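Office Records, week 3: Retention
Notes by Nghĩa Nghiêm

Every firm keeps too much. Geddes had 2,000 files and an index for 2 of them, both about the index.

Terms to know: live file, closed file, review date. "Misc" is a confession and will lose you marks.

For February, read the Britgate schedule and say which papers you'd shred first. Sentiment isn't a ground for keeping anything. Fear of the auditor is.
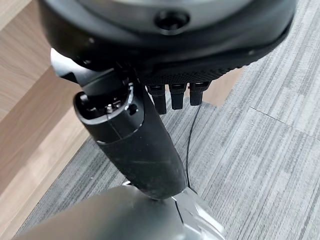
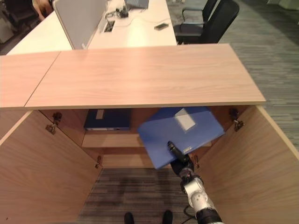 Fig. 2 (second picture): binder and folder, cabinet doors open.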